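Kapitel 3: Den Liedplan für den Kindergottesdienst anlegen

So, die Anmeldung habt ihr hinter euch, jetzt kommt der Teil, der mir am meisten Spaß macht! Ich führe euch durch den Liedplan in Cosau, und zwar so, wie ich ihn selbst jeden Monat für unsere Gruppe ausfülle. Ihr braucht dafür euer Passwort, das Gemeindeliederbuch und (bei mir jedenfalls) eine Kanne Tee.

1. Öffnet im Menü links den Punkt "Pläne" und tippt auf "Neuer Monat". Ich nehme jetzt mal den April.

2. Gebt dem Plan einen Namen, den auch die anderen im Team verstehen. Mein "Zeug für Gerrit" hat damals für einige Rückfragen gesorgt, Gerrit Stevens war selbst am meisten verwirrt.

3. Wählt das Liederbuch aus. Voreingestellt ist die große Sammlung mit 385 Liedern. Wer nur mit den Kleinen singt, nimmt das Heft "Sastance", da sind 33 drin und alle haben Bewegungen dazu.

Hinweis: Das Liederbuch lässt sich später noch wechseln, die Strophenauswahl geht dabei aber verloren. Ist mir zweimal passiert.

4. Zieht die Lieder auf die einzelnen Gottesdienste. Ein Begrüßungslied, eins vor der Geschichte und ein Segenslied reichen völlig, auch wenn man am liebsten alles singen würde!

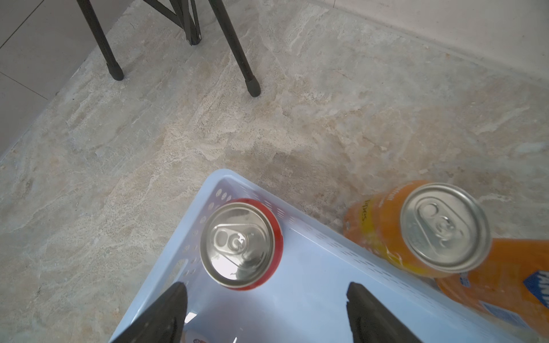
Kann ich ein Lied eintragen, das in keinem der beiden Bücher steht?

Dafür gibt es das Feld "Eigenes Lied" ganz unten in der Liste. Titel und Tonart eintragen, Text hineinkopieren, speichern. Das Lied taucht danach in eurer Suche auf, für andere Gemeinden bleibt es unsichtbar.

5. Tippt bei jedem Lied auf das kleine Notensymbol und legt die Tonart fest. Kinder singen gern höher als wir Erwachsenen, aber bitte nicht gleich übertreiben. Toshio Sugawara begleitet bei uns am Klavier und stellt fast alles auf D-Dur.

6. Tragt ein, wer anleitet und wer begleitet. Die beiden bekommen eine Nachricht, sobald ihr den Plan freigebt, vorher sieht ihn außer euch keiner.

Achtung: Beim Freigeben wird ein älterer Plan für denselben Monat überschrieben, und zwar ohne Nachfrage! Schaut also vorher kurz in die Übersicht, ob Wouter oder sonst jemand schon etwas angelegt hat.

7. Jetzt noch die Liedblätter. Unter "Drucken" steht die Anzahl auf 20, das passt für unsere Gruppe ganz gut. Für Familiengottesdienste stelle ich sie höher und nehme die große Schrift, die Omas und Opas freuen sich.

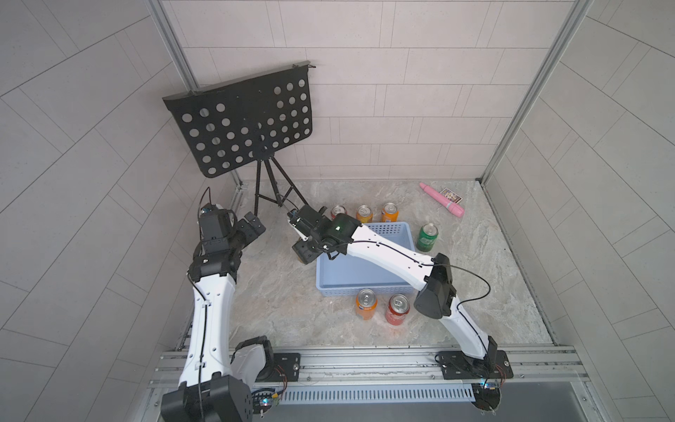

Abb. 2: Zwei Roboterarme, Getränkedosen und ein hellblauer Korb

8. Zum Schluss auf "Freigeben" tippen. Der Plan bekommt einen grünen Rand, und ihr könnt ihn als Datei herunterladen oder an die Pinnwand hängen.

Falls der Rand grau bleibt, fehlt meistens irgendwo eine Tonart oder ein Name. Die Lücke findet ihr über "Plan prüfen". Wie man einen Monat kopiert und die Lieder fürs Krippenspiel getrennt verwaltet, steht in Kapitel 4.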